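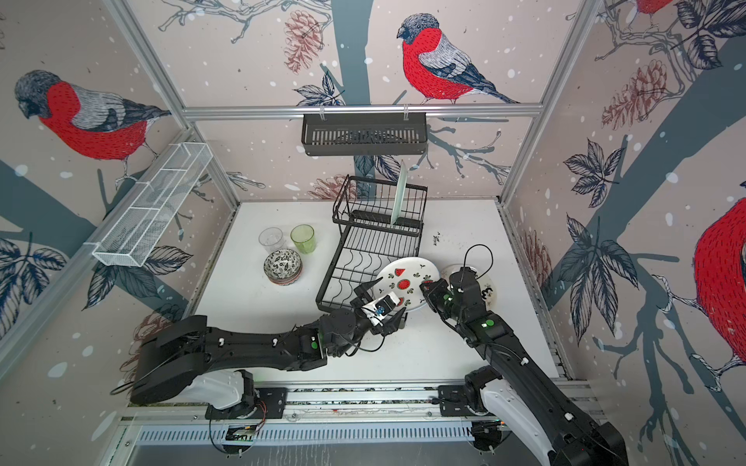 March

By Neusa Seixas

The Ferry Money

The boat from Sitham stopped running in the winter, and by the time the thaw came Imre had missed two of his brother-in-law's letters and one funeral. He crossed on the first morning it went again. There were four passengers and a crate of hens.

Dušan met him on the slip at Brostus with the van running.

"You got thin," Dušan said.

"You got a van."

They drove up past the net sheds without talking. Dušan had his sister's way of holding the wheel, low down with both thumbs hooked inside, and Imre looked out of the side window until they reached the house.

The will was a single page. Old Vanhove, who had done everyone's papers on the island for as long as there had been papers, read it at the kitchen table with his coat on. The house went to Dušan. The field went to Dušan. To Imre she had left the ferry money.

"What ferry money?" Imre said.

Vanhove turned the page over, found nothing on the back, and turned it again. "It says the biscuit tin."

It was under the stairs behind the paraffin. Inside were notes in bundles, each held with a rubber band, and a school exercise book. Vanhove counted the notes twice and made it 3,085. Nearly all of it was in small ones.

Imre took the book out to the step to read. She had started it the month he left for the mainland. Every line had a date and the price of a return ticket, and next to the price she had written why she hadn't gone. Hens. Wind. Dušan's chest. Roof. Wind again. Some weeks it only said no. The fare had gone up several times over the years and she had put in the new price each time.

He read about half of it. Then Dušan came out with two cups of tea and sat down next to him.

"She never said she was saving," Dušan said.

"No."

"I'd have looked after the hens."

"I know you would."

The boat went back at four. Imre asked whether the roof had ever been done, and Dušan said one side of it had – the other still let in at the chimney. They went round to look. Imre held the ladder, then they swapped and he went up himself, and from there he could see the ferry coming in past the point.

"How much for slates?" he called down.

"About 700. More if the battens are gone."

He put his hand under the edge and felt along. The battens were gone.

Comments (3)

Pieter: I grew up with a tin like that. Ours had buttons in it, sadly.

Welington C.: Did he catch the boat or not? I read the ending twice.

Yuen: Liked this one more than the lighthouse story. "Some weeks it only said no" got me.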